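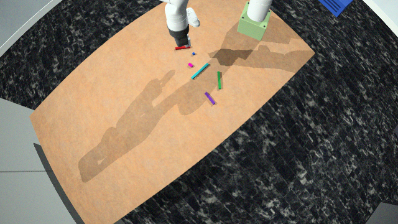

Prolerine Hardwax Oil for Tabletops and Worktops

Home Products Wood Finishes Care Guides Stockists Contact

Reading time: 4 minutes

Prolerine is a one-component hardwax oil for interior wood. It is made at the Llorente works in Dralenville and sold in satin and matte. The finish soaks into the surface fibers and cures to a thin wearing layer that can be patched later without stripping the whole top. It is intended for dining tables, desks, counters and shelving. It is not intended for floors, exterior joinery or cutting boards.

Surface and color

The clear grades deepen the color of most woods by one to two shades. Warm, orange-tan woods shift the most, and a mottled figure shows more strongly after the first coat. Pale woods take on a light amber tone. Where this is unwanted, use the Pale grade, which holds a small amount of white pigment. Always test on the underside or on an offcut sanded to the same grit as the top.

Curved and shaped tops need extra attention at the edges. End grain takes up more oil than face grain and will look dull if it is given the same amount. Apply a second pass to exposed end grain ten minutes after the first, then wipe off along with the rest of the surface. Blunt corners and long curved edges are best worked with a folded cloth — a brush tends to leave a bead on the lower arris.

Coverage

One liter covers 23 square meters in a single coat on wood sanded to 150 grit. Coarser sanding lowers this figure. Two coats are standard. A third coat adds little wear resistance and can leave the surface tacky.

Pack sizes are 375 ml, 1 liter and 2.5 liters. The 375 ml tin is enough for two coats on a four-seat table, both faces included.

Preparation

Sand in stages to 120 or 150 grit. Do not go finer than 180, as a polished surface will not take enough oil. Remove dust with a vacuum and a dry cloth. Tack cloths containing wax or silicone must not be used. Old varnish has to be taken back to bare wood. Old oil finishes in sound condition only need a light sanding and a wipe with Evex Cleaner, left to dry for six hours.

Wood moisture content should be 9 percent or lower. Room and product temperature should be above 59 °F throughout application and drying.

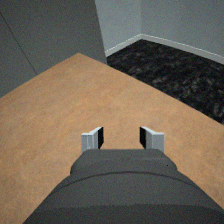

Application

Stir the tin well, including the bottom. Spread a thin coat along the grain with a short-bristle brush, a white pad or a lint-free cloth. Leave for 15 minutes, then remove all oil that has not been absorbed. The surface should feel almost dry to the hand at this point. Allow to dry overnight with good air movement and repeat.

Cloths soaked with oil can self-heat and catch fire. Lay them flat outdoors to dry or store them under water in a closed metal container.

Drying and use

Dry to the touch: 6 hours
Recoat: 12 hours
Light use: 3 days
Full cure: 31 days

Keep standing water, hot dishes and rubber feet off the surface until full cure. Felt pads may be fitted after the third day.

Storage

Close the tin tightly and keep it free from frost. Shelf life unopened is three years. If a skin has formed, cut it out whole and strain the rest before use — do not stir it in.

Last updated: August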